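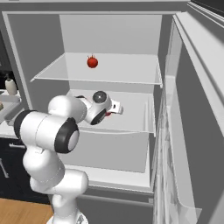 Que começasse pela gaveta dos talheres, que é mais fácil, foi o conselho que recebeu de um colega da oficina Tundatska quando explicou que queria um braço capaz de ir buscar coisas ao frigorífico. Não seguiu o conselho. "Os talheres eu encontro sozinho", responde.

O projeto chama-se Jimora e vive, por enquanto, quase todo em simulação. A cozinha virtual levou 30 noites a montar, mais do que a cozinha verdadeira, que continua sem rodapé. "No computador as prateleiras ficam onde as ponho. Em casa já desisti."

O tomate foi escolhido por ser redondo, vermelho e barato. Na simulação é também gratuito, o que ajuda quando se fazem até 100 tentativas por noite. Quantas correm bem? "Em abril, 25 numa noite. Fiquei tão contente que mudei a garra e estraguei tudo."

O difícil, diz, são as prateleiras de vidro. O braço tem de entrar por baixo de uma sem bater na outra, com a porta aberta ao lado a estreitar o caminho. O planeador de trajetórias, escrito aos bocados na bancada do fundo, prefere voltas largas. "Tem alma de taxista."

E a versão física? As juntas estão a ser impressas na oficina, a terceira já vai na segunda tentativa e falta comprar dois motores. O orçamento que resta são 122 euros, guardados numa lata. A família pergunta de vez em quando se não seria mais simples levantar-se do sofá. "É uma pergunta justa", admite. "Respondo quando o braço me trouxer uma cerveja."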